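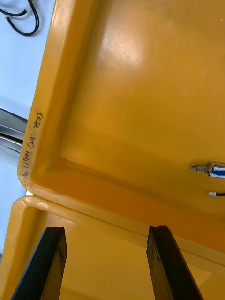

*Von Gondumix*

Die gelben Kunststoffkisten kommen bei Hender meist mit Handschrift am Rand zurück. Der Leiter der Kleinteilesortierung, der seinen Namen nicht veröffentlicht sehen will, hat sich daran gewöhnt. »Jeder Standort schreibt anders«, sagt er. »Manches lese ich erst beim zweiten Versuch.« Kratzer im Deckel stören ihn nicht. Ausgemustert werde erst, wenn der Rand reißt.

Sortiert werden Hubmagnete, kleine Metallzylinder mit einem Stift am Ende. Im Februar lagen 1.847 Stück im Rücklauf, der größte Teil aus dem Werk Plakine. Vorher habe man alles in eine Kiste gekippt, erzählt er. »Dann verhaken sich die Federn, und man sucht ewig.« Jetzt kommen die Teile zuerst in eine Edelstahlschale mit weißer Einlage und von dort in die Kisten.
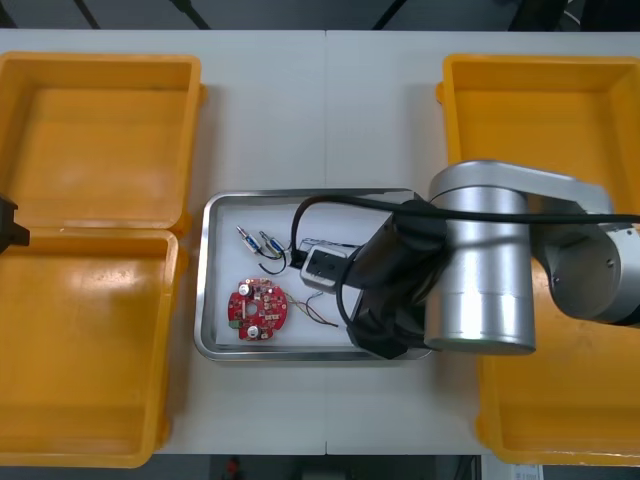

*Drei gelbe Kisten, in der Mitte die Schale mit mehreren Bauteilen.*

Warum Edelstahl? »Lässt sich abwischen. Und auf Weiß sehe ich, wenn ein Stift verbogen ist.« Für eine volle Schale rechnet er mit etwa 3 Minuten. Die Schalen liefert Başaran, die Einlagen schneidet die Abteilung selbst zu. Zufrieden ist er noch nicht: Die Kisten seien für den Tisch zu lang. Eine kürzere Ausführung hat er angefragt, eine Antwort steht aus.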